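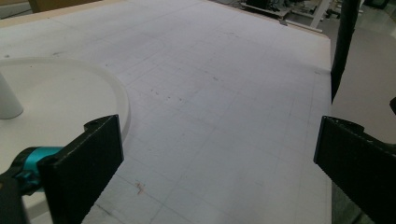 Bench tips for the Hillwood robot club

These are the small things we learned in our workshop. Most of them cost nothing. Please add yours at the bottom of the page.

Draw the guide lines on the table in soft pencil. Hard pencil stays in the paint, and after one season you cannot tell the new grid from the old one. A white eraser takes away most of it, then a damp cloth with one drop of dish soap.

Do not scrub old scuffs with the rough side of the sponge. It makes the surface shiny in one place and the light reflects there. Baking soda paste is slower, but the table stays matte.

Wipe the inner faces of the fingers before each practice. Skin oil is enough to make a small part slip. Trilok Yadav uses an old cotton T-shirt cut in squares – paper towel leaves fluff.

Tighten the clamp by hand first, then a quarter turn with the key. If the finger tips do not meet evenly, loosen both sides and begin again.

Tie cables together with cloth tape, never with wire. Leave some slack at every joint.

For the August contest each team may bring 24 test parts. Keep them in an egg carton and write the team name on the lid. Spare screws go in the Drevero jar, not in your pocket. Digby Sheehan has the key to the cabinet.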